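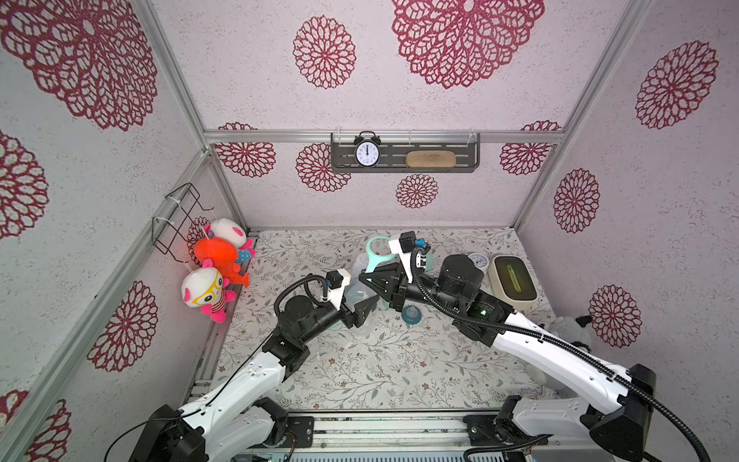

Sweet peas for the whole summer

There is a week in early summer when the first sweet pea opens, and I lose all sense of proportion. I go out before breakfast to look at it. I go out again with my tea. By the evening I have cut it (one stem, in an egg cup, on the kitchen windowsill) and the whole room smells of it, and I'm happy in a way that is hard to explain to anybody who grows mostly shrubs.

I've grown them in Dristham for 18 years, on heavy clay with a wind that comes straight up the lane, and I would put them in any garden at all. They will climb a fence, a wigwam, an old apple tree or a bit of netting on a balcony. They cost very little. And the more you pick, the more they flower, so you can be as greedy as you like!

Sowing now or sowing in autumn

The best plants I've had came from an October sowing, tucked into a cold frame and left pretty much alone until spring. They sit there all winter looking like nothing much, then take off as soon as the days lengthen. If you missed that, a spring sowing will still give you a lovely show, only a little later. And if you missed that as well, buy young plants. Our village plant sale is on 25th May and there are always trays of them by the gate, usually gone before the cake is.

Look for short, bushy seedlings with several shoots. Long pale ones can be rescued – pinch out the tip above a pair of leaves and they'll branch – but the stocky ones get going faster. Where a pot holds three or four seedlings, I plant the lot together without teasing them apart, as they hate having their roots pulled about.

Feeding the soil

Sweet peas are hungry and thirsty. I dig a trench a spade deep, fork in a good barrowload of garden compost and let it settle before planting. On the sandy side of the village my neighbours line the bottom with old newspaper, well soaked, and swear by it. After planting I water in the evening, straight on to the roots, and once the buds show I give a tomato feed every week.

Slugs are the great sorrow. I go out with a torch. For the first fortnight I also lay a strip of Trutotex fleece over the smallest plants, mainly to keep the sparrows from stripping the tips. 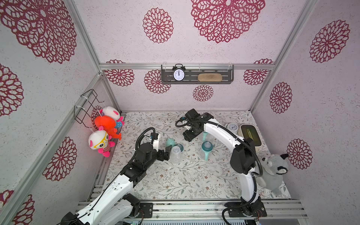 Why do the buds drop off before they open?

Cold nights, dull weather and dry roots are the usual causes, especially early in the season. Water steadily, hold back on the feed for a week, and the next lot of buds should open as normal.

Something to climb

Hazel poles are my favourite, with twiggy bits left on for the tendrils to grab. Bamboo is fine too, but so smooth that young plants slither down it, so wind some rough string round as you go. I use Hedura twine, a thick green one that lasts the summer and can go on the compost heap with the old stems. Tie the plants in loosely for the first couple of feet. After that they manage by themselves, and you'll find them holding on to the beans, the gate and each other.

My own wigwams stand in the vegetable bed, between the courgettes and the runner beans, and the beans seem to crop better for all the bees coming and going.

A garden worth the drive

For ideas, go to the walled garden at Leckie in July. There are two long borders running down to a pond, and behind the left-hand one is a sweet pea tunnel that you walk right through. Go in the morning when it's warm and still. The scent gets there well before you do. They plant in blocks of a single colour, maroon at one end and fading through mauve to cream at the other, and I came home and copied it badly and loved it anyway. 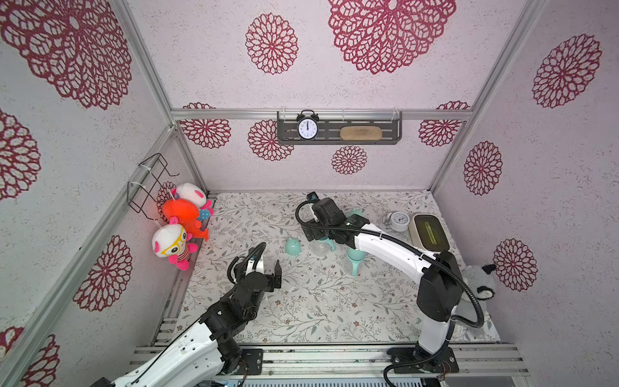
Crimson flower medallions on the walls, leafy sprigs on the mat.

Picking

Pick every three days at the very least, and more often in hot weather. Cut the stems when the lowest flower is open and the top one is still in bud, and take off any pods you find, however small. Stand them in cool water straight away. Going on holiday? Ask next door to help themselves while you're gone, and leave them the scissors.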